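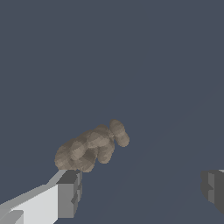
Simulated wrist view: a lumpy brown object just above the left of two open gripper fingers.

Ploraneo Simulation Rules: Frequently Asked Questions
Last updated November 10, 2022

Who has to follow these rules?
Any team that sends simulated grasping runs to the Ploraneo shared set. The rules cover the simulated part only. Work on real arms falls under the Cliltier cell safety sheet.

How many runs do I need per object?
At least 100 per object, with the start pose changed each time. Runs copied from the same random seed are counted once.

Can I use irregular shapes?
Yes. Produce, rocks and soft toys are all accepted. Give the object a plain name in the log, and use the same name in every run.

What counts as a grasp?
Both fingers must be in contact with the object. One finger close to the surface does not count, even if the two look joined from the camera's side. Use the contact log to decide.

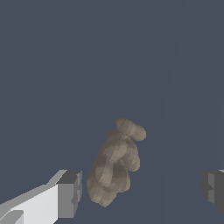

Open fingers with a gap on each side of a ginger-like root. Log as "no contact."

Do I have to add a background?
No. A flat color is fine. Do not change it partway through a batch.

Should I delete failed runs?
No. Mark them as failed and send them in. The January release had 2,659 runs, and 123 of those were failures.

Is there a size limit?
Each upload can hold up to 400 runs. Split larger batches and number the parts.

Where do I send questions about file formats?
Use the Runatis help form and choose "Simulation" as the topic.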